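Why Is There Fluff Under the Sofa? The Science of a Tidy Floor

Reading level: ages 8 to 11

A floor looks flat and simple, but it is where most of the loose material in a home ends up. Gravity pulls every unsupported object downward until something stops it, and in a living room the last thing that can stop it is the floor. Dust, crumbs, hair, socks and marbles all follow the same rule.

This explainer covers four things: where dust comes from, why it collects under furniture, how clothes add to it, and how a basket helps. Words in CAPITALS are explained in the word list at the end. 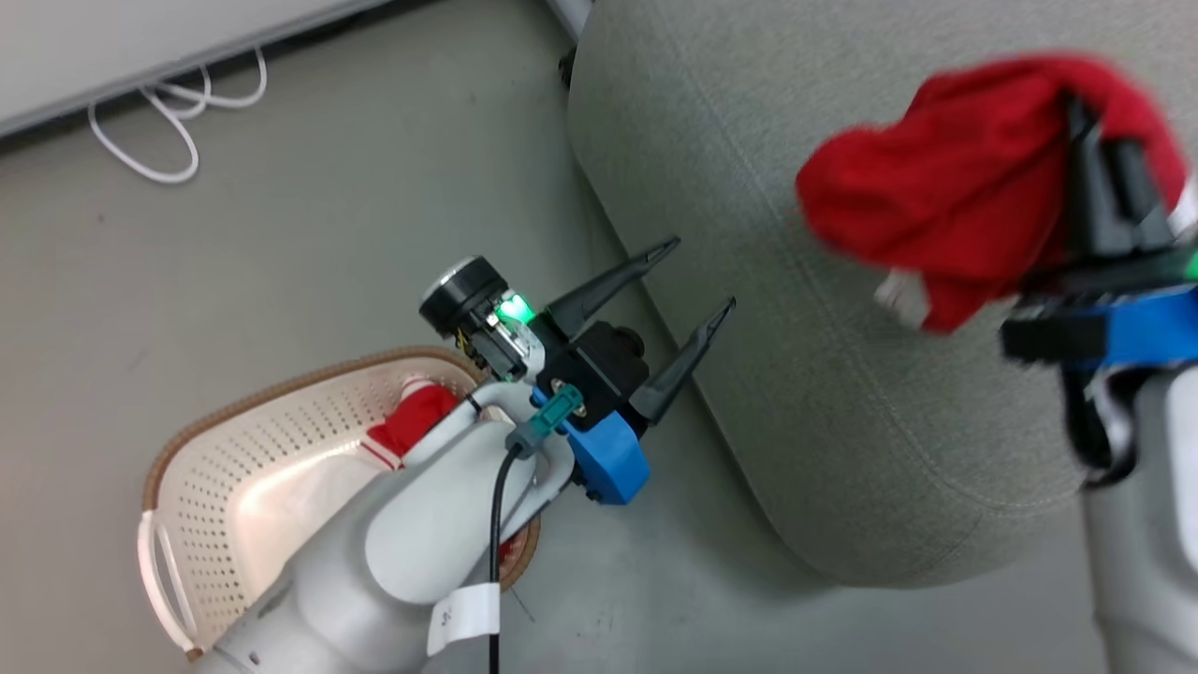 Valdemar Thorlacius
Science Writer, Drorneck Young Readers
December 2025

What dust is made of

Household dust is a mixture. It has no single recipe, and the dust in your home will differ from the dust next door. Common ingredients are:

- FIBRES from clothing, bedding, rugs and covered furniture
- tiny flakes of skin
- hair from people and pets
- soil carried in on shoes
- pollen that drifts through open windows

Most of these bits are very light. A marble dropped from your hand reaches the floor in less than a second. A single fibre can take many minutes, because the air pushes back on it nearly as hard as gravity pulls. This push is called DRAG. When a door opens or a person walks past, the air moves and the fibre is carried somewhere else before it lands.

Why it gathers under furniture

Air moves fastest across the open middle of a room, where people walk. Under a sofa or along the bottom of a cabinet, the air is much calmer. Light bits blown into these places settle and stay there. You can see the same effect outdoors when leaves pile up against a fence.

Cables make the job slower. A coil of cable on the floor has loops, and fluff catches in and around loops. A broom or vacuum cannot pass smoothly over them either. A neat coil is still easier to clean around than a cable stretched across the room, and it is less likely to trip anyone. Ask an adult before you move a cable that is plugged in.

The type of floor matters as well. Carpet has strands standing up from its backing, and together these are called the PILE. A long pile hides crumbs deep between the strands. A short pile holds them closer to the top, where a vacuum can reach them. A smooth hard floor holds almost nothing, so dust slides along it and forms the soft grey rolls some people call dust bunnies.

How clothes add to the floor

Fabric is made of yarn, and yarn is made of many thin fibres twisted together. When fabric rubs against something, a few of the fibres break or work loose. Wearing a shirt does this. Dragging it across a carpet does it too. The rubbing force is called FRICTION.

Clothes left on the floor also pick things up. Hair and grit press into the fabric, especially if someone steps on it. The shirt then has to be washed sooner, and the grit can wear on the yarn in the meantime.

What a basket does

A laundry basket is a simple piece of equipment with three working parts: walls, a base and somewhere to hold it.

The walls keep a loose heap in one place. A heap of clothing on an open floor spreads out each time it is touched. In a basket, the sides push back and the heap can only get taller.

Rows of small holes in the base and sides let air through.
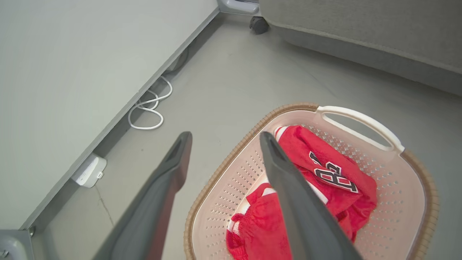
Air passing through the holes carries away water vapour, the invisible gas that forms when water EVAPORATES. A sports jersey and shorts can be damp after a game. In a sealed bag that moisture has nowhere to go, and mould may begin to grow. In a basket with holes, some of it escapes into the room. Soaking wet clothes should still be hung up first, as the middle of a thick heap dries slowly in any container.

Holes also make a basket lighter, as less plastic is needed to make it. Designers have to be careful with this. Too many holes would leave walls that bend when the basket is lifted.

The handle is an opening large enough for fingers. Most of the basket's weight hangs below it, which helps to keep the load steady as you carry it. A smooth, rounded handle spreads the weight over more of your skin. A thin, sharp edge would press on a narrow strip and hurt.

Try it: the fluff test

You will need a piece of clear sticky tape, a sheet of dark paper and a ruler.

1. Mark out a square with sides of 10 centimetres in the middle of a room.
2. Press the tape onto the floor inside the square, then lift it.
3. Stick the tape to the dark paper and label it MIDDLE.
4. Mark out a second square beside a piece of furniture. Repeat the steps with new tape and label it EDGE.
5. Compare the two with a magnifying glass.

One reader, Þórey Toft, sent us her results in April. She counted 89 fibres on her EDGE tape before she lost her place and had to start again. Your number may be much higher or lower. Write down the type of floor and the number of days since it was last cleaned, or your results will be hard to compare with anyone else's.

Word list

DRAG: the push of air against something moving through it.
EVAPORATE: to change from a liquid into a gas.
FIBRE: a very thin thread, natural or made in a factory.
FRICTION: the force between two surfaces that rub together.
PILE: the strands that stand up from the backing of a carpet.

Checked for accuracy by Halldóra Hjaltadóttir.

We use cookies to remember your reading level and to count visits to this page. Accept all | Manage settings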